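Flokeck
Outfit and armour statistics for Rimside

Flokeck is a flat-file table of wearable items in the role-playing game Rimside, covering the base game and the Stolby expansion. It is meant for people who write build planners, wiki templates or balance mods and would otherwise have to copy numbers out of the inventory screen by hand. Each row is one item at one upgrade tier. The table holds 2,412 rows.

Contents

items.csv – one row per item and tier
sets.csv – set membership and set bonuses, 243 sets
sources.csv – where each item is sold, looted or awarded
fabric.csv – fabric tags, one or more per cloth item
CHANGES.txt – corrections by release

Files are UTF-8, comma-separated, with a header row. Fields containing commas are quoted. Missing values are left empty; a zero is a real zero.

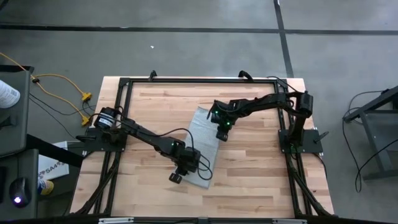 Black robot arms on opposite sides of a butcher-block tabletop.

Main fields in items.csv

item_id: internal identifier, stable across patches
name_en: display name in the English client
slot: head, torso, legs, hands, feet, full or cloak
tier: upgrade tier as a whole number, base tier is 0
ballistic, thermal, toxin: resistance values before perks
weight: kilograms, as shown in the vendor screen
colour_slots: number of dye channels the item accepts
origin: base or stolby

An item in slot "full" blocks torso and legs but not cloak. The game's own tooltip says otherwise for long coats, and the tooltip is wrong. Where tooltip and measured behaviour differ, the measured value is in the main column and the tooltip value is in tooltip_override.

Collection

Values were read from the game's item definitions with the Dwivedi extractor, then checked in the client on a clean save with no perks, no food effects and the difficulty set to Normal. The extractor returned 2,747 entries. Quest duplicates, developer test items and worn-by-NPC variants that cannot be picked up were dropped. Quest duplicates are matched on name, slot and all resistances; if any one of these differs, both entries stay.

Resistance values for the Ferryman's Greatcoat were entered by hand. Its definition points to a scripted bonus that applies only while the wearer is outdoors, and the extractor cannot evaluate scripts. The indoor figure is in the main columns and the outdoor figure is in notes.
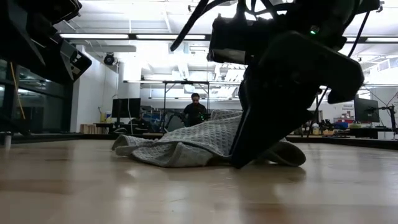
Fabric tags describe how a cloth item is modelled, and they have no effect on any statistic. They exist for texture modders who want to find every item sharing a material. Tags are assigned by eye from the inventory viewer and come from a short fixed list: plain, twill, quilted, waffle, knit, hide. Weave is tagged regardless of how the mesh is draped; the gray towel bunched up under the gripper would still be tagged waffle, folds and all. Items with a lining that shows at the collar get a second row in fabric.csv with the part column set to lining.

Known problems

Stolby boots share item_id values with a group of base game gloves in the console version. Join on item_id and slot together.

Dye channels on hooded cloaks are under-reported. The hood is a separate mesh and its channel is not in the definition file.

Set bonuses that scale with character level are recorded at level 1. The scaling formula is not included and requests for it will be closed. It changes with most balance patches.
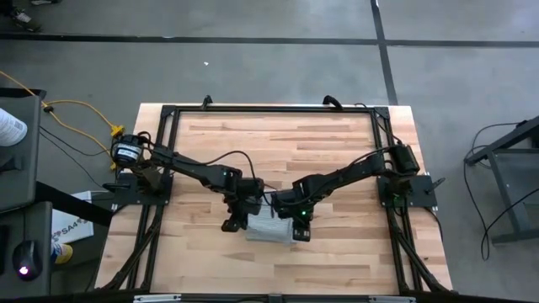
Sachiko Nomura
Maintainer, Flokeck

Versioning

The current release is version 2. It follows the August balance patch and is not compatible with saved joins made against version 1: the old armour column was split into ballistic and thermal, and slot values are now lower case. Version 1 remains available in the archive folder and gets no further corrections.

Corrections

Open an issue with the item_id, the tier, the value in the table and the value you see in the client. Attach a screenshot of the vendor screen, with the character's perks removed. Reports taken from a modded client can't be used, even when the mod has nothing to do with clothing. Issues are read on Monday.

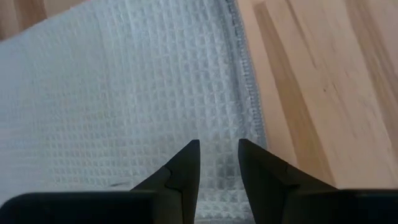
Corrections to names follow the English client's spelling, including its inconsistent use of "armor" and "armour" in Stolby item names. Please do not submit patches that make them uniform, as several planners match on the display string. Field names and documentation use Canadian spelling.

Licence and use

The table may be copied, altered and redistributed with attribution to the Flokeck project. Icons, item descriptions and other text from Rimside are not included and should not be added in forks carrying the Flokeck name.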